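About Skata

Skata is an independent music management and touring company representing rock, metal and alternative artists. The company was founded by former tour staff and continues to be run by people with direct experience of life on the road. Its offices house the management, booking and publicity departments, together with a rehearsal room.

Our Work

Skata currently represents 60 acts and arranged 979 performances during the last touring year, from club dates to the main stages of outdoor festivals. Each artist is assigned a manager, a booking agent and a publicist, who remain with the act from the planning of a record through the end of its tour.
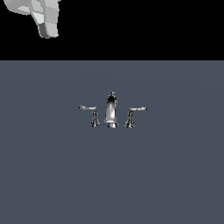
Our Divisions

Ziselon is the company's record label. It issues studio and live albums on vinyl, CD and digital formats, with more than 200 titles in the catalog.

Miranda provides tour accounting, travel and visa services to Skata artists and to outside clients.

Pernar, a 4-room recording studio, is available for booking throughout the year. Engineers may be hired by the day or by the project.

Submissions and Inquiries

Skata accepts demo recordings from unsigned bands every May. Submissions should include three songs, a short biography and a list of upcoming shows. Press and festival inquiries should be directed to the publicity department, which is open from 10 a.m. to 6 p.m.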